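Kovgate reports 12 new measles cases as clinic hours are extended

KOVGATE: Health officials in Kovgate confirmed 12 new measles cases this week and said the county will keep its two walk-in vaccination clinics open later into the evening through the end of November.

The county health department said most of the new cases are in school-age children who had not received any dose of the measles vaccine. Two of the patients were admitted to the hospital in Drarneo for observation and are in stable condition, according to a written statement released at 4 p.m. The others are recovering at home.

All of the cases have been linked to a cluster first identified last month in the Gough neighborhood, on the east side of town. The department said it had found no sign so far of spread outside the county.

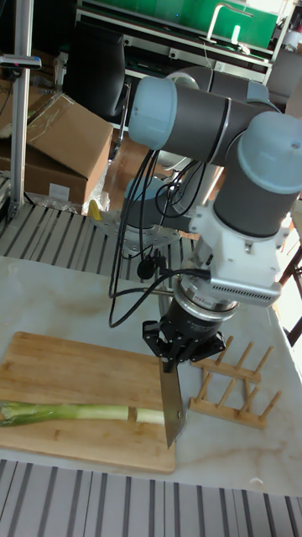

Families of children who attend the same schools have been contacted by phone and letter. Students without proof of vaccination who were exposed are being asked to stay home for 21 days from their last contact with a known case. The school district said it will provide lessons online and will not count those days against attendance.

The state has shipped 2,000 additional doses of the combined measles, mumps and rubella vaccine to the county. The department said that supply should be enough to meet demand at both clinics, which are at the Gough Recreation Center and the former Plelasis department store on Mill Street. Shots are free, and no appointment or insurance card is needed. Children under 18 must come with a parent or guardian.

Clinic hours had been 9 a.m. to 4 p.m. Both sites will now stay open until 8 p.m. on weekdays after parents told the department they could not get there during the workday.
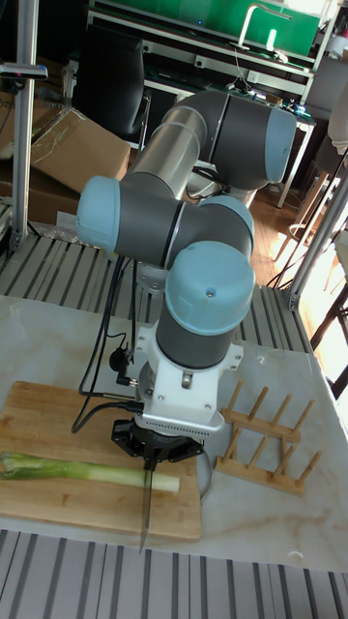
A robotic arm with a gripper holding a kitchen knife, blade down.

The department asked anyone with a fever, cough, runny nose, red eyes or a rash to call a doctor before going to a clinic or emergency room so that staff can arrange a separate entrance. Measles spreads through the air and can linger in a room for up to two hours after an infected person leaves.

A list of places and times where people may have been exposed is posted on the county website and is updated each afternoon. It currently includes a grocery store, a public library branch and the waiting area of an urgent care office in Drarneo.

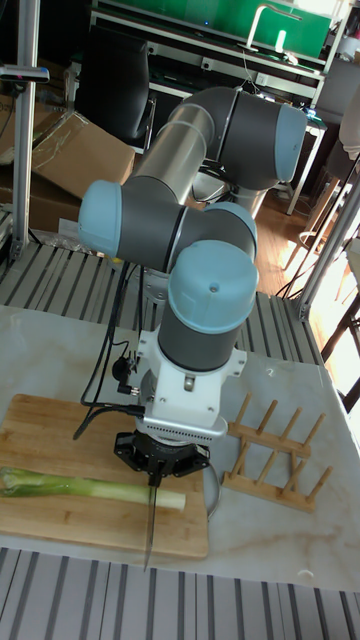
Adults who are unsure whether they were vaccinated as children can ask their doctor for a blood test or simply get another dose, the department said. Those who are pregnant or have a weakened immune system should speak with a doctor first, as the vaccine is not recommended for them.

Drarneo, which borders Kovgate to the south, has not opened clinics of its own. Its residents may use the Kovgate sites. The next case update is expected early next week.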